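## 4. Engraving a leather brooch blank

This section covers a single brooch on vegetable-tanned leather. Read section 3 (Ventilation) before you start. If you are engraving a batch, do one brooch all the way through first.

**You need:**

- one Goel brooch blank, or your own leather cut to size
- the honeycomb bed
- low-tack masking tape
- two steel pins
- a soft brush and a damp cloth

> **Caution:** Never engrave chrome-tanned leather, vinyl, or any imitation leather that contains PVC. The fumes are harmful and will damage the machine. If you don't know what the material is, don't use it.

### 4.1 Prepare the leather

1. Wipe the grain side with the damp cloth and let it dry fully.
2. Cover the grain side with one layer of masking tape. Smooth out any bubbles with your thumb.
3. Place the blank on the honeycomb bed, tape side up.
4. Pin the blank at two opposite edges. The pin heads must sit lower than the nozzle.

Leather that has been stored rolled will lift in the middle. Press it under a heavy book overnight and start again from step 1.

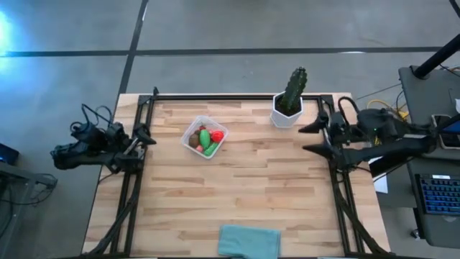 *Photo: Harish Pathak / Arkden*

### 4.2 Load the design

1. Open the Arkden software and choose **New > Small leather**.
2. Import your drawing. Line art works best. Photos lose most of their detail at brooch size.
3. Set the width to 28 mm. The height changes to match.
4. Set **Power** to 8 percent and **Passes** to 2.
5. Set **Speed** to 195 mm/s.
6. Select **Frame**. The pointer traces the outline without burning. Move the blank if the outline crosses a pin.

*Note:* These settings are for the natural Goel blank. Dyed leather marks differently, and dark brown needs a test on a scrap piece.

### 4.3 Engrave

1. Put on the safety glasses, close the lid, and turn on the extractor.
2. Press **Start**. Stay with the machine for the whole job.
3. When the job ends, leave the lid closed until the smoke has cleared.
4. Peel off the tape slowly, pulling it flat against the leather.
5. Brush out the soot, working in one direction.

> **Caution:** If you see a flame that stays lit, press the red stop button. Keep the lid closed and follow the fire instructions in section 1.

### 4.4 Attach the pin back

Glue the pin back slightly above center so the brooch doesn't tip forward when worn. Use contact cement and follow the drying time on the tube. For stitched brooches, punch the holes after engraving and sew the backing on last.

If the lines look pale, see 7.2. If the edges look scorched, see 7.3.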